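Kurnstead Allotment Diaries: read me first

Five handwritten notebooks, typed up at last, with the weather and the slugs left in.

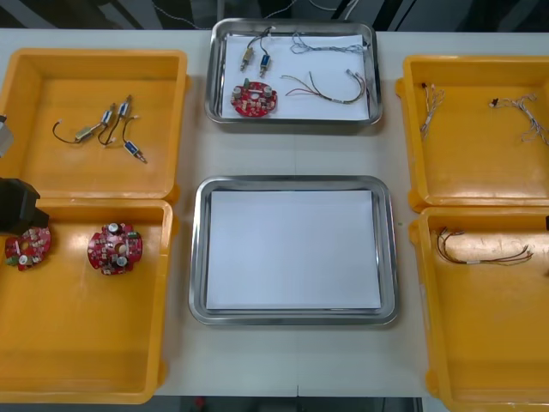
What do you get in the download?
One big table of diary entries, 2,000 rows of it, plus a small table of plant names and a text file of my own grumbles about the spelling. Each row is a single entry from the notebooks: the date, the plot, what was sown or picked or dug up, and whatever else the writer felt like saying (quite a lot, in places!).

Where it came from

The notebooks belonged to Lamai Kamolrat, who had a plot at Kurnstead for years and wrote in her diary nearly every evening. She lent them to me in a carrier bag one November and I promised I'd have them back by spring. I didn't. Boonmee Kongkaew took over the third notebook when I got stuck, and he's much better than me at reading faded pencil, so if that part looks tidier you know who to thank.

What's in the columns

date: as written. Where she left off the year I've worked it out from the entries either side and put a y in the guessed column.
plot: the old plot letters, from before the paths were moved. Don't try to match them to the signs up there now, you'll go mad.
crop: one word, lower case. Runner beans are "runner", broad beans are "broad", and anything she just called "beans" is "beans". I wasn't going to guess.
job: sow, plant, pick, dig, feed or other.
note: her own words, spelling and all. I've left "corjet" alone because I've grown fond of it.
weather: blank more often than not. She only seems to have bothered when it was awful.

Things to watch out for

Weights are a mess. Early on it's pounds and ounces, later it's kilos, and for one whole summer it's "bowls". I've no idea how big the bowl was and neither has she. Please don't add them up and put them in a chart.

There's a gap in the fourth notebook where the pages got soaked and stuck together. I managed to peel a few apart but the rest were past saving. 200 rows have a question mark in the note column, where one of us couldn't read a word and didn't want to make one up.

Names of neighbours are cut down to initials. A few entries about a row over a water butt have been left out altogether, at Lamai's request, and no, I won't send them to you privately!

Using it

Help yourself. Teach with it, plan your own sowing with it, write a poem. I'd like you to mention the Kurnstead diaries and Lamai by name if you publish anything. Siriporn Phetsri used an early copy for a talk on old bean varieties and found a whole string of my typing mistakes, all fixed in this version.

If you spot more, send me the date and the plot letter and I'll check against the notebook, provided I've still got it.

Last changed 25/05/2023
Precious Cabrera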